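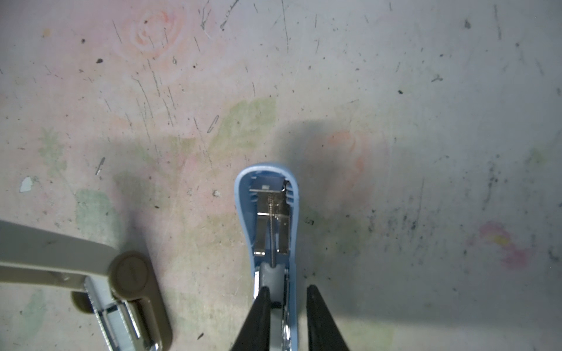

**Stapler jams after every refill** — posted 8/22/18

**maiara_c:** Hello all. My name is Maiara Cordeiro and I keep the staplers alive in a small office in Whitcombe. The light blue one jams each time I put in a new strip. I open it, the spring looks fine to me, the grey pusher too. Then I close it and the second staple comes out bent. There is also an older one, beige and olive-brown, which has the same illness but less often. What should I check first?

**Wornier:** Which staples do you use? If the strip is a little too wide it drags in the channel.

**maiara_c:** Wotico, box of 3,876. I know, a strange number. They were cheap.

**Wornier:** There is your problem. Throw them away.

**iltitz733:** I do not agree with Wornier. I have used cheap staples for years. More often a broken piece sits at the front, where the staple leaves. Take a needle and clean there before you blame the box.

**Wornier:** And I have thrown away two staplers because of cheap staples. We can both be right, but a new box costs less than an afternoon.

**maiara_c:** I did find bits of staple on the table, so maybe iltitz733 has a point. I also have a silver metal one, and that one I would not like to spoil with the same staples.
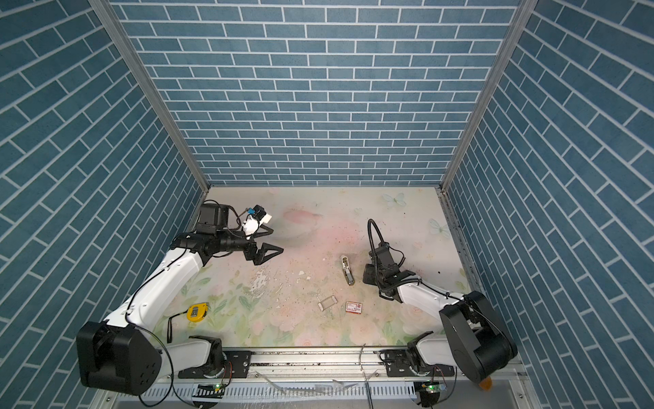
**pagecorner:** Can I put a drop of oil in the channel of a stapler?

**iltitz733:** Better to leave it dry, as oil collects dust and later marks the paper. Wipe the channel with a dry cloth instead.

**Wornier:** On this I agree with him.

**maiara_c:** Thank you both. I will try the needle first, then 100 staples from another box — and I will write here again in October if it still jams.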